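Facilities Helpdesk — Trostville Activity Center
Ticket 883
Subject: Games room table — rocks, yellow edge lifting, top marks when wiped
Category: Furniture / fixtures
Priority: Normal
Reported by: Games room desk
Assigned to: Kekeli Ametepe
Status: Closed, monitor

Initial report

The long white table in the games room moves when someone leans on it. Movement is worst at the door end. Items with a round base shift toward the long side. The yellow edging has come away from the top near one corner and catches on sleeves. Staff also report a gray haze on the white surface that comes back after cleaning. The table is used every afternoon for handing out paddles and for the craft group, so we would like it fixed in place if possible.

Desk has already tried: folded card under one leg (fell out), clear tape on the edging (peeled by the next morning), more cleaner on the haze (made it worse).

Asset details

Type: long utility table, white top, yellow edge trim
Supplier: Kokkonen
Nominal length on the asset sheet: 1240 mm per section, two sections joined
Location: games room, long side parallel to the windows
Previous tickets: 320 (replacement foot, door end, closed)

Ticket 320 covers the same end of the table. The foot fitted then was a Berkeck screw-in type, because the original was out of stock. The other feet are originals. This matters below.

Log

09:10 — Ametepe
Table cleared to the side shelf. Pushed down on each corner in turn. Door end, window side drops and returns. The other three corners are solid. Floor checked with a straightedge across the leg positions. There is a shallow dip under the dropping corner but the adjustable foot should cover it.

09:25 — Ametepe
Table turned on its side on a blanket with help from the desk. Replacement foot from ticket 320 turns freely by hand. Lock nut missing. The thread on the foot is good. The thread in the leg insert is worn for the first few turns and sound after that. With no lock nut, the foot winds itself up into the leg each time the table is dragged.

09:40 — Ametepe
Checked the join between the two sections while the underside was accessible. Two of the connecting bolts were finger tight. Tightened all of them evenly. No cracking seen in the joining plate. This was not in the report but it would have added to the movement in the middle.

10:05 — Ametepe
Fitted lock nut from stores. Set the foot so that the corner carries load, then backed it off by a quarter turn and locked it. Table put back upright. Corner test repeated. Small movement remains at the door end, much reduced.

10:15 — Ametepe
Remaining movement traced to the original foot on the opposite side of the same end. Its rubber pad is compressed and sits at an angle. Swapped for a Berkeck foot with a new lock nut so both feet at that end match. Corner test repeated, no movement felt at any corner. Leaned on the middle of each long side, also fine.

Edging

10:40 — Ametepe
Lifted part of the yellow edging cleaned on the inside face. Old tape residue removed with a plastic scraper. Do not use a metal blade here, it marks the white top. Old adhesive had gone hard and came off in flakes.

11:00 — Ametepe
Applied Tusik contact adhesive to both faces, left until touch dry, pressed together from the sound part of the edging toward the corner. Working in the other direction leaves a bulge at the end. Held with low-tack tape and a padded clamp at the corner.

Note for the desk: please leave the tape on until I remove it. The tape is not holding the edging long term, so seeing it does not mean the repair has failed.

Surface haze

11:20 — Ametepe
Haze is residue from spray cleaner, not wear in the top. A damp cloth with plain warm water lifted it in the test patch. The bottle at the desk is a concentrate, and the label on it says to dilute one capful to a bucket. It was being sprayed neat. Anything rubber or painted that is left on the damp film then picks up dirt and leaves an outline.

Procedure given to the desk:

Wipe down with plain warm water on a wrung-out cloth. Go along the length of the table and turn the cloth often. Dry with a second cloth before anything is put back. Use diluted cleaner only for ink and glue. Do not leave a wet cloth bunched on the top overnight.

11:45 — Ametepe
Whole top done twice. Haze gone except for a faint patch near the join, which looks like old marker. Left alone.

Return to use

The desk asked for the table to be tried with the normal load before the ticket was moved on. Clamp and tape removed first. Edging checked with a fingernail along the full repaired length, no lift.

Paddles went back on in the middle of the table: yellow toward the far end, orange over by the left edge, blue nearest. The bowl is at the near end with the yellow cloth beside it, and the boxed item and the book are up toward the far end. Nothing heavy is involved. The purpose of the check is that the paddles lie flat and the bowl stays where it is put.
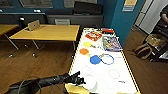

Load check results

Corner movement: none felt
Middle of long sides: none felt
Join between sections: level to touch, no step
Edging: bonded, no lift
Surface: haze gone, two faint ring outlines and a small blue marking toward the near end
Result: table returned to use

Follow-up comments

Games room desk
Table is much better. One question. The blue loop that is kept with the blue paddle left a faint line on the top last time it sat there for a while. Is that the same problem or does the loop need to be replaced?

Ametepe
Probably the same problem. I can't say what the loop is made of without testing it. Wash it in warm water and mild soap, let it dry completely, and put it back on a dry table. If a line shows up again, hang it on a hook and add a comment to this ticket.

Games room desk
Done. Can the craft group use the far end for painting again? They were moved to the hall while the edging was loose.

Ametepe
Yes, with a covering. Paint will get into the gap between the edging and the top if it runs over the side, and it can't be cleaned out without lifting the edging again. A covering that hangs over the edge by 50 mm is enough. Do not tape the covering to the yellow edging. Clip it or tape it to the underside.

Games room desk
Understood. We also want to turn the table so the long side faces the door. Any reason not to?

Ametepe
It can be turned, but it needs to be lifted, with one person at each end and one at the join. Dragging is what wound the foot up in the first place. The dip in the floor will also be under a different leg after it is turned, so the feet will need to be set again. Raise a new ticket when you want it done and quote this one. It is a short job if the table is already cleared.

Games room desk
We will leave it where it is for now.

Second visit

14:30 — Ametepe
Routine check after a period of normal use. Both door-end lock nuts still tight. Put a paint mark across each nut and leg so that any turning can be seen without tools. If the two halves of a mark no longer line up, the foot has moved.

14:40 — Ametepe
Edging good at the repaired corner. Pressed along the remaining length on both long sides. One short section on the window side sounds hollow when tapped but is not lifting. No adhesive applied, there is no opening to get it into. Noted for the next inspection.

14:50 — Ametepe
Surface clean. Desk is using water only. The concentrate has been moved to the cleaning cupboard with the dilution written on the cap. Outline from the blue loop has not come back.

Parts used

Berkeck screw-in foot, 1
Lock nut to suit, 2
Tusik contact adhesive, part tin, returned to stores
Low-tack tape, from van stock

Cause

Movement: missing lock nut on replacement foot, worn pad on the opposite foot, loose bolts at the join
Edging: adhesive failure from age, made worse by sleeves and bags catching on it
Haze: cleaner used undiluted

Actions outstanding

Stores to add the lock nut to the Berkeck foot as a paired item, so one can't be issued without the other. The foot and the nut have separate stock numbers at present, which is how ticket 320 was closed with only half the fitting.

Asset sheet to be updated. It still lists four original feet. Two are now Berkeck, both at the door end.

Ask Kokkonen if the yellow edging is sold by the length. If it is, hold one length in stores for this table. The repaired corner does not need it at the moment.

Hollow section on the window side to be tapped again at the September inspection. If it has opened, same method as above: clean, adhesive on both faces, press from the sound part outward.

Ticket moved to Closed, monitor. Reopen under the same number if the corner drops again.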